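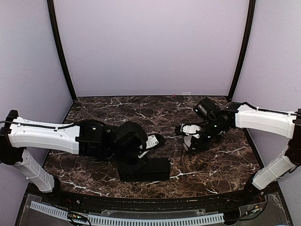 May 19, 2021
By the Jandach soft storage group
Print this page | E-mail this page

4. Straps and seams in padded cases

4.1 What was looked at

Section 3 dealt with zips and outer shells. This one is the inside of the case: the padding, the seams between compartments, and the elastic strap that holds things down. Short section, more to follow in the appendix.

We had 80 soft padded cases in all, handed in during April by people who used them for headphones, hand tools, small plastic fittings and odds and ends. Each came with a one-page form. Earlier we had 1,034 replies to the postal questionnaire (section 2), and the wording on the form was kept the same so the two could be laid side by side. Question 6, on how tightly things were packed, was badly put in both and is left out here. Our fault.

Every case was opened flat, looked over by eye and by hand, then packed again by the same person who'd emptied it. No machines for pulling or stretching. That was Cetinberg's work and is reported separately.

4.2 Padding and compartments

Most interiors are raised padding with seams let in between. The seams collect lint. Grit too, in tool cases. On black fabric lint shows up at once and people tended to mark a case as "worn" on the form when all it had was fluff, so we scored surface marks and real damage apart from each other. Surface marks: lint, light scuffing, dusty patches, anything that brushes off or nearly. Damage: fraying, split stitching, padding gone flat and staying flat.

Padding did well. Eleven cases had a flat spot you could feel with a thumb, all of them under something heavy. The rest sprang back. The Testa cases were thicker than the Briltum ones and harder to shut, which drew a fair few grumbles on the forms, though they came out no worse for it.

4.3 The strap

Straps did less well. The trouble is nearly always at an end, where the elastic meets a seam, and very seldom in the middle. A strap can sag a bit and still do its job. Once the end starts to go it is a diffrent matter, as the ribs in the webbing come apart one from another and the loose threads find their way to the zip.

We sorted straps into sound, slack, and frayed. Slack and frayed can both apply and in those cases frayed was the one written down. Where we couldn't decide we put the worse grade. Shape of the contents matters as well: a strap lying over a smooth round thing slides about, over something with points it stays put but takes the load in one or two places. Screw heads were a worry at the start. We looked for snags near them and found few worth noting.

Fig. 1 gives an idea of the inside of a case at close range, with the wide elastic over a glossy dark plastic part. The right-hand end of the strap, by the seam near the zip, looks frayed and slightly lifted, and would go down as frayed on our sheet. Light scuffs and faint lint on the fabric, both surface marks only.

Figure 1. Black padded case, strap and contents.
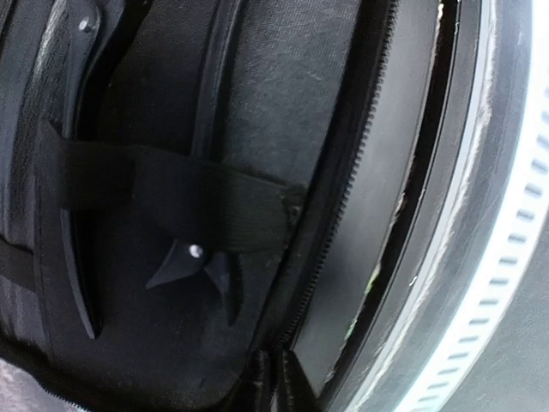

One reply to the questionnaire took issue with all this, saying that the strap is the cheapest bit of any case and ought to be made to come off, so that a new one can be put in with a couple of poppers and the padding kept for years. The same reply said our three grades were too kind to slack straps, as a slack strap lets things knock together long before any thread shows. Fair point on the second. We had no way of measuring knocks and the grades say nothing about them.

On the first, two of the Briltum cases do have a strap that comes off. Both were sound. Two is far too few to lean on, and both were nearly new going by the forms, so we say no more then that.

4.4 Packing again

Repacking was timed only loosly and the times are not given. What we did write down was whether the strap went back over the contents or was left lying underneath. Left underneath more often than expected, mainly in the deep cases, where the padding grips well enough by itself. Some of the sound straps may be sound for that reason alone. The form asked how often the case was used and never asked about the strap, so we can't sort one from the other. The next form will ask.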